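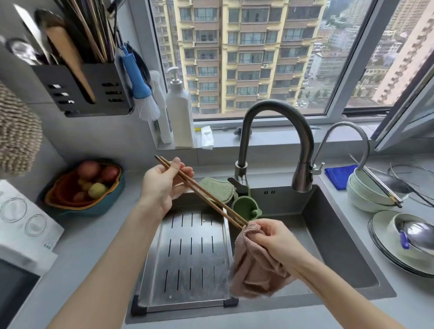
Drying chopsticks with a cloth at a kitchen sink.

Call for participants: household task recording and practice guidelines

Fornby is looking for people to take part in a study on how everyday kitchen work should be recorded for training home robots. The study will be used to write a set of practice guidelines, working title Seldale, for groups that collect this kind of material in private homes.

What you will do

You wear a light head-mounted camera and do your usual chores in your own kitchen: washing up, drying, putting away, wiping counters. There is no script. You follow the draft rules while you work and then fill in a short form saying which rules were clear, which got in your way, and what was missing.

Each participant completes 7 sessions of up to an hour, spread over several weeks. After the last session there is a phone interview.

The draft rules cover:

Consent from every adult in the household, in writing, before the first session
Faces, mail, screens and medicine labels kept out of view
What may be seen through windows
Handling of knives, hot pans and glass while wearing the camera
When to stop a recording, and how to have one deleted
Leaving the kitchen as it normally is, without tidying for the camera

Who can apply

Adults who cook or wash up at home on most days. You do not need any technical background. We especially want to hear from people in small apartments, from left-handed people, and from people who share a kitchen. Glasses are fine. You must be able to read and write everyday English.

We cannot accept anyone employed by Hennessy or Initholm, as both are reviewing the draft.

Payment

Participants receive $400 after the seventh session and the interview. If you leave early, you are paid for the sessions you finished. You may withdraw your recordings at any time before the guidelines go to review in November.

Equipment is mailed to you with a prepaid return box. The full set is insured for $700, and you will not be charged for accidental damage.

How to apply

Write to Junhao Xiao, study coordinator, through the contact form on this site. Give your town, the number of people in your household and the times of day you usually do kitchen work. Please do not send photos or video with your application.

Posted 2020-05-16. Applications are read as they come in, and the call stays open until all places are filled.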